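Turkdale Blocks: two-arm brick handling, student project data card

This card covers the recordings made by the Turkdale robotics club for its second-year project. The project name in the code is Neker. Older scripts still say Bárány, the name of the first attempt, and both names point to the same folder layout. If a script asks for a Bárány path, give it the Neker one.

Maintained by Edit Pintér (recordings, labels) and Gyula Farkas (arm setup, loader scripts). Questions go to the club mailbox, which is read during the school term and now and then in August.

Summary

Task family: pick up, place and hand over large toy building bricks on a tabletop
Arms: two, each with a two-finger parallel gripper
Cameras: one at each wrist
Control: student operators, leader arms moved by hand
Episodes kept: 1,618
Episodes held out for testing: 696, not counted in the line above
Language labels: English, one short sentence per episode
Status: finished, small fixes only

Why we made it

The club wanted a project where every member could operate the arms, including the ones who joined that year and had never written code. Bricks were a good fit. They are cheap, they survive being dropped, and the large kind are wide enough that a beginner can close the fingers on one after a few tries. We had used small screws and washers in the Bárány attempt and most of the sessions were spent looking under the table.

The other goal was to learn how much the surroundings matter to a trained policy. We did not clear the room before recording. Things on and behind the table stayed where people had left them, and they moved between sessions.

Tasks

1. Reach and grasp. One brick is named in the label, and one arm goes to it and closes on it. Other bricks may be on the table. The episode ends when the brick has been lifted clear and held for a moment. Brick color is the only thing the label uses to tell bricks apart, so an episode never has two bricks of the same color in it.

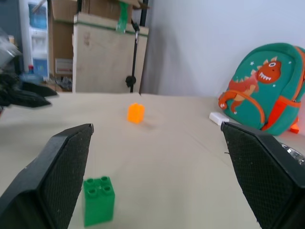
2. Place. The arm starts with a brick already in the gripper and sets it down at a named spot. Spots are given relative to something else on the table, such as "left of the green brick." The operator opens the fingers and backs away straight up before the episode is stopped.

3. Hand over. One arm picks up the brick and sets it down near the middle, then the other arm takes it. We tried handing over in the air first. It was too hard on the leader arms we have, so all handovers in this release go through the table.

4. Stack. One brick onto another, studs lined up, pressed down. This is the smallest group and the weakest. Many of the stacks are crooked and we kept them, marked with stack_ok set to false.

What is in an episode

Each episode is one folder. The folder name is the task, a dash, and a running number. Inside:

left_wrist.mp4 and right_wrist.mp4, the two wrist views
joints.csv, joint angles and gripper opening for both arms, one row per time step
actions.csv, the same columns as commanded by the operator
label.txt, the sentence
notes.json, operator code, session code, task, success flag, stack_ok where it applies

Time stamps in the two CSV files count from the start of the episode. The videos were trimmed to match. In sessions from the first weeks the right wrist video can lag by a frame or two. We fixed the trimming script later but no longer had the untrimmed files, so those stay as they are. They are marked lag in notes.json.

Gripper opening is stored as a number from 0 (closed) to 1 (fully open). It is the motor reading scaled by the calibration for that session. Do not treat it as a distance. The finger pads were replaced partway through and a closed reading on a brick shifted after that.

How the recordings were made

Two people work a session, one operator and one recorder. The operator sits at the leader arms. The recorder reads the label aloud, sets out the bricks, starts and stops the recording, and writes down whether it worked. They swap after every block of episodes.

Starting positions for the bricks were chosen by the recorder. We asked people to spread them out and gave no grid. Looking at the result, most starts are in the near half of the table. People put bricks where they could reach them.

Both wrist cameras run the whole time, including when only one arm is working. In single-arm episodes the idle arm is parked with its gripper open, and its camera often has a view of the other arm at the brick.
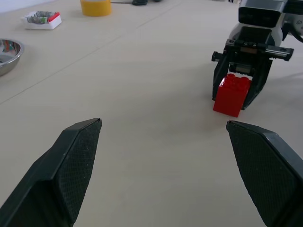 We record the idle arm's joint angles as well. They are nearly flat, and leaving them out would have meant a second file format. If you only want the working arm, the loader has an option called active_only, which reads the arm name from notes.json and drops the other columns and the other video.

Operators were told to go slowly near the brick and as fast as they liked elsewhere. Newer operators tend to stop completely above the brick, look, then go down. Experienced ones come in on a slant. A policy trained on everything picks up the pause. Gyula tried cutting the pauses out and got jerky motion at the join, so the release has them in.

Counts

We recorded 2,029 training episodes in all and kept 1,618. The rest were dropped for one of these reasons:

the wrong brick was picked for the label
a camera stopped during the episode
somebody's hand was in view while the arm was moving
the joint file was empty or cut short

Failed grasps were not dropped. They have success set to false and make up a good part of the stacking group. Training on success only is the default in our config. Change use_failures to true if you want the rest.

The held-out set was recorded in separate sessions at the end. It has the same four tasks and the same bricks. Two operators appear only in the held-out set.

Labels

The sentence in label.txt is the one the recorder read aloud. Edit checked all of them once for spelling and for color words. We settled on a fixed list of colors early on, and anything outside it was changed to the nearest one. Left and right in a label mean the operator's left and right. The wrist views do not all agree with this, and it confused several of us when we first plotted the data.

Loading

Unpack the archive anywhere and set NEKER_ROOT to the top folder. Run check_files.py first. It opens every CSV and every video and prints a line for anything missing. After that, preview.py with an episode name plays both wrist views side by side with the gripper opening drawn underneath.

The scripts were written for the club's computers and have been run on Linux only. A Turach member got the loader going on Windows by changing the path separators by hand. We would take a patch for that.

Baseline

We trained one small policy on the reach and grasp group and tested it on the real arms. It was fine on a single brick in the near half of the table. With several bricks out, it went to the wrong color often enough that we would not call the task solved. Placing was worse. We did not train on stacking.

The config for that run is in configs/reach_small. Training took one night on the school machine. We did not tune anything beyond the learning rate.

Known problems

Lighting changes between sessions. Some were in daylight and some in the evening under the ceiling lights.
Bricks with very bright colors can look washed out in the wrist views.
Objects near the back of the table are not listed or labeled anywhere.
Gripper fingers cover much of the lower part of both views. Very close to the brick, the working camera may lose sight of it.
Session codes skip numbers. There is no missing data behind the gaps, we renamed things twice.
In a few handover episodes the first arm is slow to leave and the two grippers touch. Nothing was damaged. These are marked contact in notes.json.

Use

Free for classes, clubs and research. Please keep this card with the data if you pass it on. The data was recorded on one table with one pair of arms, and a policy trained on it should be watched by a person with a hand on the stop button.

Operators are listed by code only. The key is kept on paper at the club and will not be shared.

Changes

Release 2: added the held-out set, fixed color words in labels, added the lag and contact marks.
Release 1: first upload, reach and place only. Do not use this one, the gripper column was swapped between left and right.

To do

A loader option to skip the start pause
Diagram of the table with the arm bases measured
Move the last Bárány names out of preview.py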